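An afternoon inside the old Petrenko printworks

Jul 1, 2022

I'd walked past the Petrenko building for years without ever getting through the door, so when Pluvton (the architects who've been converting it) put up a notice about an open afternoon I signed up the same evening. There were 16 places and I think I got one of the last.

We met in the yard, where the loading bays have been glazed in and the old sliding doors left parked to one side. They still run on their tracks – I had a go! Liam Pilkington took us round. He was the project architect from the first survey onwards, and he clearly loves the place, even the drains, which we heard rather a lot about.

The ground floor is let as workshops and small studios, and the partitions stop well short of the ceiling so you can still read the whole length of the hall. I liked that very much. It must get noisy though, and when I asked Liam he pulled a face and pointed at the felt panels tucked up between the beams.
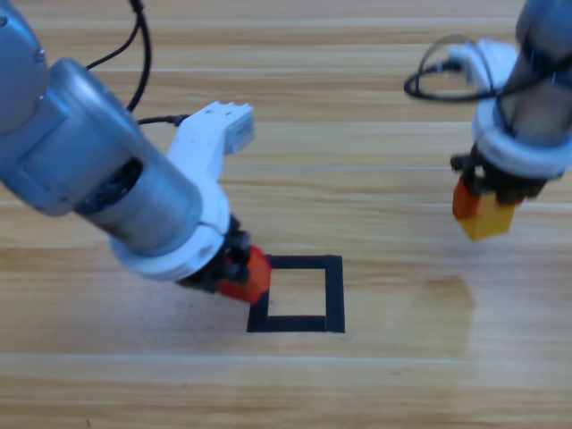
From there we went up the east stair, my favourite bit of the whole building. The treads are the original stone, worn into dips, and the new handrail sits just inside the old iron one, so you get to choose. It took 3 attempts to get the bracket right, apparently. Somebody asked why they hadn't simply replaced the lot and got quite a long answer.

The top floor is where the compositors worked, all north light and slim columns. Pliltix made the new rooflights to match the old glazing bars, and from below I couldn't tell which were which. The floor was another story. Water had been coming in since the roof leaked one February, and 12 of the joists had to be spliced with new oak. You can see the joints if you look up from the landing below.

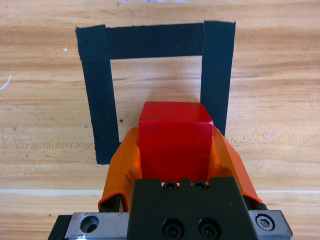
2 min read

I wasn't so keen on the café extension at the back. It's clad in a grey ribbed panel from Flastik and it looks a bit like a very smart shed next to all that brick. The people beside me loved it, so take no notice of me. The coffee was good and the terrace catches the sun until quite late.

If you go, wear flat shoes for the yard, the setts are murder. There's another open afternoon planned but no date for it yet.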